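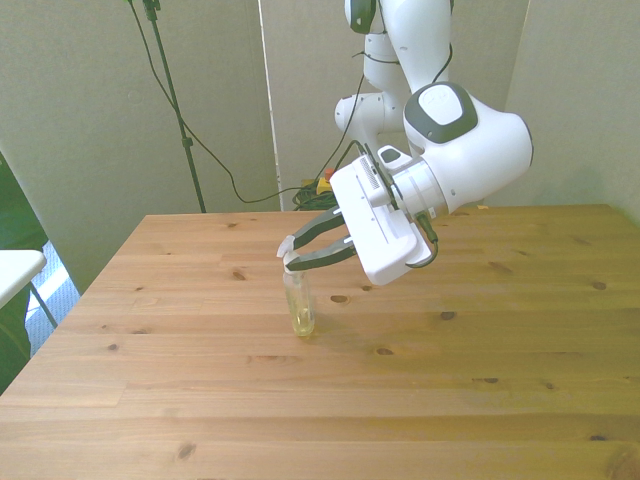
Natural dye notebook, June, walnut hull vat, second week

Started at 7:40 this morning and the hull liquor is gorgeous. Deep tea brown, a little foam at the rim, smells like wet leaves and pencil shavings. I strained it through the old Sutter cloth twice and got 869 g of spent hulls, weighed damp. Kept them in the lidded bucket for a weak second bath.

Skeins in: 9 of the Lilel worsted, 5 of the Clesier single ply. The Clesier felts if you so much as look at it, so it went in last and I kept the spoon out of it. Brought the pot up slowly and held it just under a simmer until lunch.

No mordant on any of these! I know we argued about it last time, but walnut really doesn't need it, and I wanted to see the plain color before we start fussing with alum. The Lilel took it beautifully, a warm toast brown with a bit of gold where the ties were loose. The Clesier came out cooler, closer to mushroom. Same pot, same time, so it must be the fleece (or whatever the mill washes it with, worth asking them).

Iron dip

Couldn't resist. Took one Lilel skein and dunked it in the leftover iron water from the Ummont sample cards. Went nearly black-brown inside a minute and I pulled it right out. Wonderful color, but the yarn feels a touch harsh, so half the iron next time and a longer rinse.

Rinse notes

Four rinses before the water ran clear on the Lilel, six on the Clesier. The tap was colder than the bath, and one Clesier skein has gone fuzzy along one side. My fault, should have let it cool overnight in the pot.

To do

Tag everything before it dries, please use the waterproof tags
Light test strips in the south window, 18 days, half of each covered with card
Second bath from the bucket, try the cotton tape in it
Order more ties, we're down to string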